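Tiempo de lectura: 2 minutos

La herencia

Mi tía me dejó en herencia un pleito contra el municipio de Hotmont y un tarro de mermelada de membrillo. La mermelada me la comí esa misma semana. El pleito tenía 2082 folios y no se dejaba untar.

El asunto era una linde. Según mi tía, el ayuntamiento le había robado una franja de tierra detrás del gallinero al asfaltar el camino de Clellach. Según el ayuntamiento, la franja no existía. Llevaban tantos años discutiendo que el camino se había vuelto a quedar sin asfalto, y las gallinas, que no leían notificaciones, ponían los huevos donde les daba la gana.

Fui a la oficina del catastro un martes, a las nueve de la mañana. Me dieron el turno 1038. En la pantalla iban por el 2.

— ¿Viene por lo de la franja? — me preguntó la funcionaria cuando por fin me tocó, sin levantar la vista.

Le dije que sí. Suspiró con un cariño que no me esperaba. Mi tía, me contó, le llevaba huevos todos los inviernos, y a cambio ella le perdía los papeles con mucho cuidado, siempre en el mismo cajón.

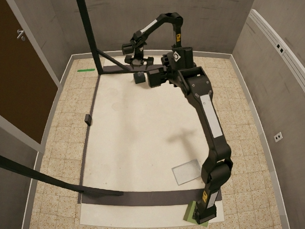

Brazos negros sobre una superficie clara.

— Si lo gana, se acaba — me advirtió —. Y su tía no quería que se acabara.

Volví a casa con el expediente bajo el brazo y salí a ver la franja. La medí a pasos, primero con los míos y luego con los que recordaba de ella, más cortos y bastante más enfadados. Cabían un rosal, una silla plegable y, apretando un poco, un rencor de tamaño mediano.

Esa noche redacté un recurso. Me salió largo, ofendido y con tres adverbios en la primera línea. Lo releí en voz alta en la cocina y me pareció oír a mi tía corregirme las comas.

En noviembre me contestaron que faltaba una copia compulsada. Metí una docena de huevos en una caja de zapatos y pedí turno para la semana siguiente.

Relatos recientes
El ascensor de Plarnuvo
Sopa para un notario
2895 escalones
La maleta de Đoàn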